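Hard water and the sourdough starter

December 2022

We moved house in July, and the starter did not like it. At the old place it doubled in five hours on a windowsill. At the new one it took nine, on the same flour, in the same jar. I blamed the temperature first and spent three weeks shifting the jar from shelf to shelf with a thermometer taped to it. The kitchen sat at 24 degrees for most of that time, so temperature was not the answer.

The next suspect was water. The old house was on soft water. The new one is on the chalk, and the kettle had a crust inside a fortnight. I bought a cheap drop test kit, the sort sold for fish tanks, and got 19 degrees of general hardness from the kitchen tap. I had not kept a reading from the old tap, so there is no proper baseline, which is annoying.

What hardness does to dough is fairly well covered in the baking books. Calcium and magnesium tighten gluten. Very soft water gives a slack, sticky dough; very hard water gives a stiff one that can be slow to rise. Carbonate hardness is the part that matters more for a starter, as it buffers the acid. The bacteria go on making acid at the usual rate, but the pH falls more slowly, and a starter judged by sourness will seem behind.

Chlorine is the other thing people mention. I left a jug standing overnight, used that for a week, and saw no change worth writing down. Some suppliers use chloramine, which does not leave on standing, so this proves less than I would like.

The method was simple. I split the starter into three jars and fed each one twice a day at 1:2:2 by weight, starter to flour to water. Jar A had tap water. Jar B had tap water through a Hasau jug filter. Jar C had the cheapest bottled water in the shop, with a low mineral figure on the label. All three got Golden strong white from one sack. I put a rubber band round each jar at the fed level and noted the time to double. 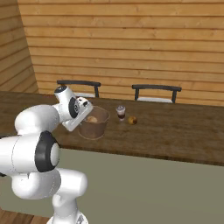

By the end of the first week, jar C was doubling in a little over six hours, jar B in seven and a half, and jar A was still at nine. In the second week the gap closed. Jar A came down to seven hours without any change to its water, which rather spoilt the story. My reading is that the culture was still settling after the move, and water was making up only part of the difference.

pH was less clear. I used paper strips, which are hard to read to better than half a point when smeared with flour paste. Jar A was probably higher at the four-hour mark. I would not defend that against anyone with a proper meter. The Prutell pen I had on order turned up after the jars were finished with, and it wants calibrating before every session, so it has mostly been used on the garden.

Baking results, for what they are worth: I made the same loaf from each jar, a plain white at 68 per cent hydration and 2 per cent salt. The tap water dough was firmer at the first fold and held its shape better on the peel. The bottled water dough spread more. I preferred the crumb on the tap water loaf. Nair wholemeal at a fifth of the flour evened out all three, and I could not have told them apart blind.

So I have gone back to tap water for everything. I raised the hydration to 70 per cent to deal with the stiffness and moved the evening feed an hour earlier. The filter jug is kept for tea, where the difference is obvious.

Two things I would do again differently. Test the water before leaving a house, and run each set for a month instead of a fortnight. I would also weigh the water that goes in after rinsing the jar, as a wet jar adds several grams to a small feed and I only noticed that on day ten.

Comments

chalkdown says:
Same here after moving to a hard water area. Mine took nearly two months to get back to normal and I never changed the water. Did you keep the old flour going or switch at the same time?

crumbandco says:
General hardness won't tell you much about the buffering. The fish tank kits usually come with a second bottle for KH. Worth doing if you still have it.

Author says:
Same flour throughout, chalkdown. The KH bottle is in the box and I haven't used it. Will add the figure when I have it.

pip_in_the_oven says:
Bottled water for a starter seems a lot of plastic for an hour's difference.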